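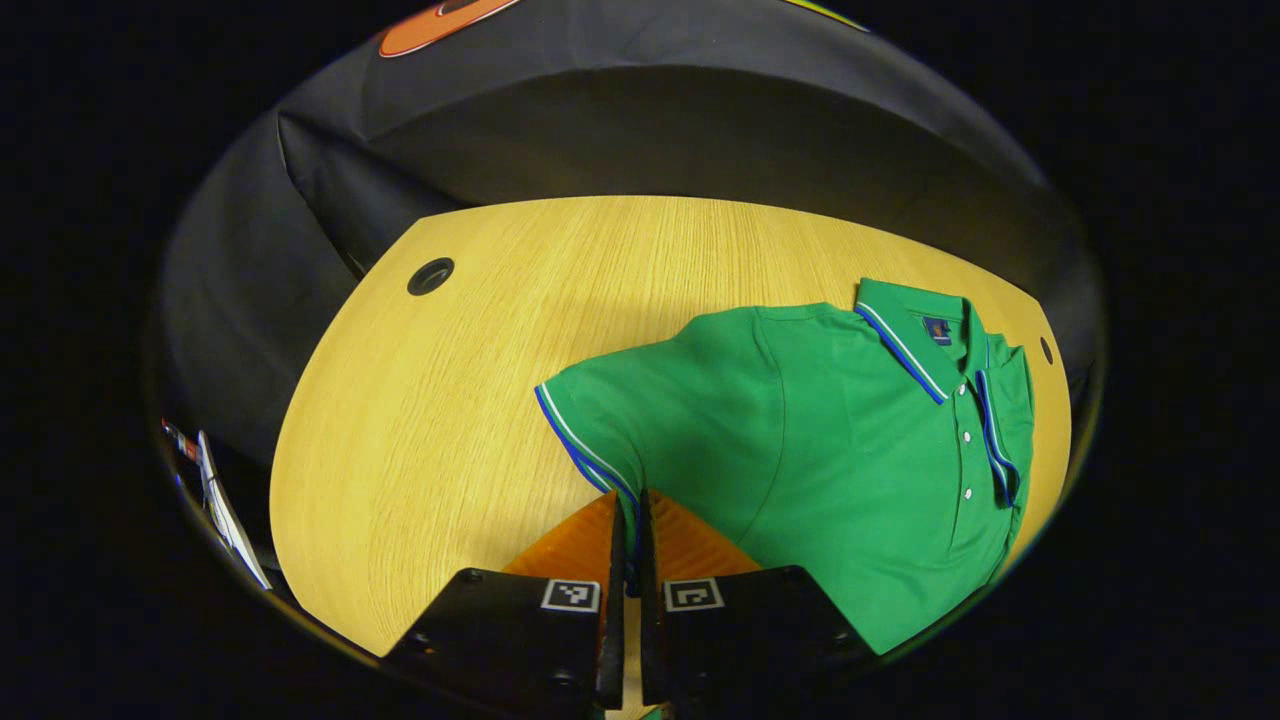
Figure 2. Polo shirt laid front up on the work surface, striped sleeve hem drawn down.

4. Folding knit polo shirts

This section covers short-sleeved polo shirts with a knit collar and a button placket. For woven shirts with long sleeves, see Section 5. For T-shirts without a collar, follow steps 3 to 9 below and ignore all references to the placket.

4.1 Before you start

The work surface must be clean, dry and larger than the shirt when it is fully spread. A smooth wood tabletop is suitable. Do not fold on a bare metal rack or on an ironing board; the shirt will slide or sag at the edges.

Set the Vavura folding board to the adult position (400 mm). Keep the board off the table until step 5.

CAUTION: Shirts taken straight from the dryer hold creases that form during folding. Let the shirt cool to room temperature before step 1.

4.2 Laying out

1. Place the shirt on the table with the front facing up. Point the collar away from you.

2. Fold the collar down along its full length. On collars with contrast stripes, the stripes should run along the outer border on both sides of the opening. If one side curls or stands up, press it down with the flat of the hand and hold for a few seconds.

3. Take the hem of one sleeve at its lowest point and draw it down until the slack between shoulder and cuff is gone. Release the hem and smooth the sleeve outward. Repeat on the other side.

Note: Striped cuffs are usually knitted separately and are less elastic than the sleeve. Pull along the sleeve only. Pulling across the cuff can leave it wavy.

4. Fasten the top and bottom buttons. Middle buttons may be left open unless the shirt is to be packed for shipment.

4.3 Folding

5. Turn the shirt over, front down, keeping the collar in the same position. Place the board in the center of the back with its top edge 2 cm below the collar seam.

6. Fold the right side of the shirt over the board. Fold the sleeve back on itself so that the cuff lies parallel to the edge of the board.

7. Repeat on the left side. The two sides may overlap.

8. Slide the board out from the bottom. Do not lift it.

9. Bring the hem of the shirt up to the base of the collar and turn the shirt over. The placket should be in the center with no button under a fold.

CAUTION: Do not press over the buttons with a hot iron. Finish the placket from the reverse side.

4.4 Checking the result

Ridges running from the shoulder toward the bottom of the shirt mean that the body was not flat at step 3. Unfold and start again from step 1. Short creases across the chest can be removed by hand.

If the collar leans to one side, the board was not centered. Return to step 5.

4.5 Storage

Stack folded shirts with the collars at alternate ends. In a Rakena drawer insert, the stack must not be higher than 142 mm or the drawer will catch on the rail above. Shirts stored upright in a Tasel divider should be turned 90 degrees so that the folded edge faces up.

Replacement boards are listed under Zernel spare parts in Section 9.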